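4.3 Clearing and sorting a shared tabletop

This section covers the Kuneo tabletop set: one rectangular basket, one mesh cup and one open bowl. Complete section 4.2 (placing the table) before you start. Allow a clear area at least 700 mm deep.

Note – The set is rated for light household items only. Maximum load for the basket is 2370 g, evenly spread.

1. Wipe the tabletop with a damp cloth and let it dry.

2. Stand the mesh cup at the centre back. Leave 300 mm between the cup and the front edge of the table as a working area.

3. Place the basket to the right of the cup, on the far side of the table. One handle faces you and the other faces away. Do not set the basket so that it overhangs the edge.

4. Place the bowl on the left. Fruit may stay in the bowl while you sort. Grapes and other soft fruit should not be moved to the basket.

5. Bring all loose items into the working area. Lay bottles on their side only if the cap is fully tightened.

6. Check the layout against Figure 4-3 before you put anything away.

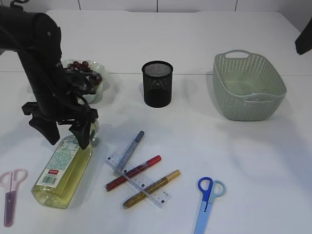

Figure 4-3. Tabletop before sorting: bowl with grapes, mesh cup, basket, bottle, ruler and markers.

7. Separate the writing tools. Lift the markers off the ruler one at a time and check that each cap is pushed on until it clicks.

8. Put the markers in the mesh cup, cap end up. Glitter markers may be stored cap down if the marker maker's directions call for it.

9. Lay the ruler flat in the basket, along the long side. A ruler longer than the basket goes behind it on the table. Do not stand a long ruler in the mesh cup – the cup can tip.

10. Pick up the bottle by the body, below the shoulder. Turn it upright, check the cap again, then stand it in the basket with the label facing out.

11. Place any remaining small items in the basket. Heavy items go in first.

Caution – Bottled liquids can leak through the holes in the basket wall. Line the basket with a tray (Sestent, sold separately) if bottles will be kept in it for more than 2 days.

Caution – Do not lift a loaded basket by one handle. Use both handles and keep the basket level.

Note – The mesh cup may mark a light-coloured surface if it is put down wet. Dry the base first.

Cleaning

Wash the basket in warm water with mild dish soap. Brush the holes with a soft brush. Rinse the mesh cup, shake off the water and dry it upside down on a towel. Do not use bleach or scouring pads on any part of the set.

If a part is missing or damaged, contact Asico with the set number printed on the carton. Continue to section 4.4, Stacking and storage.

Section revised September. Text: Oriana Henríquez. Checked: Fermín Quezada.

2 comments
7 shares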